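The towel team at the Manalastas robotics club meets at a white table with office chairs nearby and a potted plant on top. For most of the spring term its members have worked on one household job: getting a pair of robot arms to fold a towel. They start by doing it themselves, with hand-held grippers.

"People ask why we don't just program the fold," said the club's captain, a senior. "We tried that first. It worked on a paper napkin and nothing else."

The club calls its project Terus. It will be entered in the home tasks class at Flarari, a student contest held in May, where each team gets three tries at a towel it hasn't handled before.

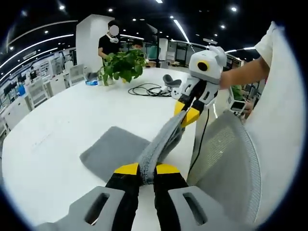
The captain said the two-person version was the hardest to learn. Each partner has to feel when the other is pulling too much. "If one of you yanks, the other one loses the corner. You learn to go slow and say when you're letting go."

A good session gives the team around 40 usable runs. The rest get thrown out, usually for a dropped corner or a hand moving too fast. The captain keeps the tally in a notebook, and members take turns so that the same person isn't squeezing a gripper all afternoon.

"Your forearm gets tired before you get bored," said a sophomore who joined in the fall. "I didn't expect that from a robotics club."

She came over from the programming side and had never worked with hardware. Her first week was spent labeling runs on a laptop. Now she trains new members, and she starts them on the flat towel.
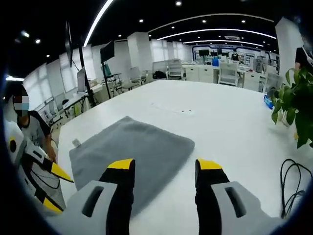
By the Fomuvetti staff writer, student projects

"Everybody grabs too much cloth at first," she said. "I tell them to take the edge and leave the middle alone."

The club has 38 members, but only a handful work on Terus. Others build the arms or write the scoring software. The captain would like the arms finished by the end of March, which would leave time to test them on thicker towels.

Last year's entry folded one towel out of its three tries and timed out on the others. The limit is 60 seconds. Asked what would count as a good result this year, the captain took a moment.

"Two," he said. "I'd be happy with two."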